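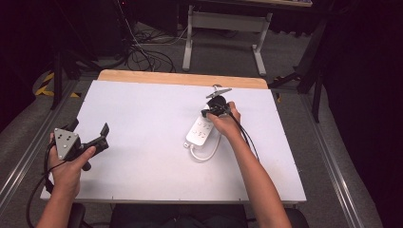
The landlord has owned rental houses in Tungate for most of his adult life, and he doesn't think much of smart thermostats. I went to see him after the utility began mailing out flyers promising lower bills to anyone who signed up.

"Lower than what?" he said. "They never say. Lower than a house where the heat runs full blast with the windows open, maybe."

He put a Disik unit in one of his own houses, paid $300 for it with the wiring, and kept the bills. His heating costs the winter before came to $3384 across the four places he pays for. The following winter the house with the new thermostat used a little less gas. So did the other three.

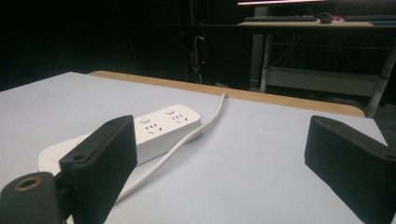

"It was a mild December," he said. "You want to give the gadget credit for the weather, go ahead."

I pointed out that one house is a small test. He agreed, and said that was more testing than he had seen from the people selling them. The flyer quotes savings for "a typical home." He called the number on the back to ask what a typical home was and was told someone would call him back.

What does he think works? Old, dull things. He spent $898 on attic insulation at the house on Fiore Street and says the tenants noticed within a week. 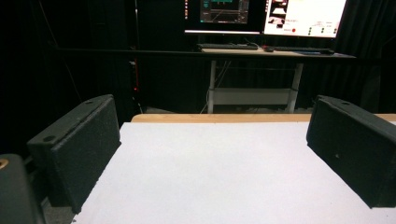 By the home and money columnist, Rasten Weekly
2021-08-07

I'm not sure he is right about everything. People who forget to turn the heat down at night might well save something, and he admits he has never forgotten in his life. But I asked the utility for its figures too, and what I got was the same flyer as a PDF.

"Ask them again in the spring," he said. "See if the flyer's any longer."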